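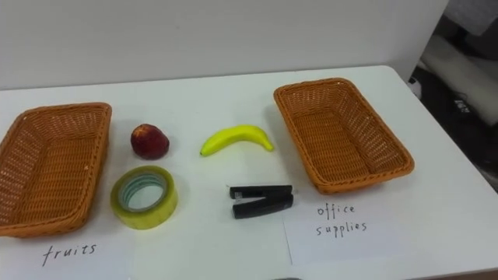

4. Setting Up the Sorting Table

Use two Urkholm baskets of the same size. Keep the 15 cm gap between each basket and the nearest item.

4.1 Wipe the table and let it dry.
4.2 Put one basket at each end, open side up. Both must be empty.
4.3 Write a paper label for each basket and lay the labels toward the front.
4.4 Place the items to be sorted in the space between the baskets. Mix food and household goods, such as fruit and a roll of tape.
4.5 Sort one item at a time, then check each basket against its label.

Note: Replace fruit when it softens. Spare labels are listed in the Drullex parts sheet under 269.

CAUTION: Do not load a basket past 600 g. Lift it with both hands, from underneath. Do not pull on the rim.

Store the baskets side by side. Stacking bends the weave.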